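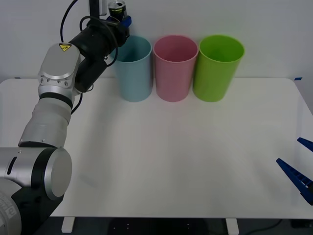

*Can in the left gripper, three cups at the back of the table.*

Apr 23, 2018

I've had the Boneck two-arm bench kit on trial for a few weeks now, and a couple of people have emailed to ask whether it's worth the money. I said I'd write it up once I had used it for something other than the demo programs, so this is that post.

The kit is sold by Utley. You get two arms, two grippers, the controllers, one emergency stop and a license for the software, which is called Esquivel. You don't get a table. Mine is a plain white one I already had, and it has been fine once I put weight on the lower shelf of the cart next to it and stopped leaning on the edge. If your table moves at all, deal with that first.

Setup took me most of a Saturday. The arms went on quickly. The cables took the rest of the day. Each gripper has its own cable that runs along the outside of the arm, and you have to leave enough slack for the wrist to turn. I left too little the first time and the arm stopped itself with a fault halfway through a turn. Now I leave a big loop. It looks messy and it catches on things if you aren't careful, but I haven't had the fault again. For this price I would have liked the cable to run inside the arm.

## The cup job

My test job is cups and cans. The cups are cheap plastic ones in blue, pink and green, set in a row near the back of the table. The left arm picks up a drink can, carries it over to the cups and holds it there. The right arm is supposed to move whichever cup I ask for. I picked this because it needs both arms, and because a can is heavy enough to matter if the grip is bad. Plain cups also turned out to be harder than I expected. They're smooth, they taper, and when they stand close together there isn't much room for a finger between them.

I ran the can part 60 times over two evenings and kept a tally. The left arm did what I wanted on all but 15 of those. Most of the bad ones were early, before I raised the path. The arm was going straight across from the pickup spot and clipping the rim of the blue cup. Esquivel doesn't know the cups are there unless you tell it, and drawing them in as obstacles is slow work with the mouse. I gave up and added a high waypoint by hand. After that it was much better.

The right arm I'm less happy with. The fingers are long and they open wide, which helps with the cups, but the software tends to park that arm low over the table when it's waiting its turn. You can change the park position. The setting is three menus down, and it went back to the default after the February update, so write your numbers on paper.

## Support

I emailed Utley twice. The first reply came from Silvia Urban, who sent me the right page of the manual and a corrected file for the gripper, both on the same day. The second question was about the park position reset, and I waited 27 hours for an answer that said it was a known problem. Fair enough. I'd like it to be in the release notes.

Ohemaa Odoi at Tundardale has the same kit and has been using it longer than I have. She told me to turn the grip force down from the factory setting before trying thin plastic, and to do it for each gripper separately, as the two don't share the value. I'm passing that along because I couldn't find it in the manual.

## Cost

The trial is 400 dollars a month and comes off the price if you buy. Shipping back is on you. The software license is yearly after the first year, and I haven't been able to get a firm number for the renewal. I have asked again.

## Would I buy it

For my own use, probably yes, if the renewal is reasonable. The arms repeat well and they're quiet enough that I can run them with someone asleep upstairs. The software is the weak part. Teaching a path by pushing the arm around works nicely, and anything that involves typing or menus takes longer than it should.

If you only need one arm, get the single. It's the same hardware, and most of the time I lost went into getting the two to take turns.

Next I want to try the cups with more space between them and see how the right arm does. I also need a second emergency stop for the other side of the table, which Utley sells separately.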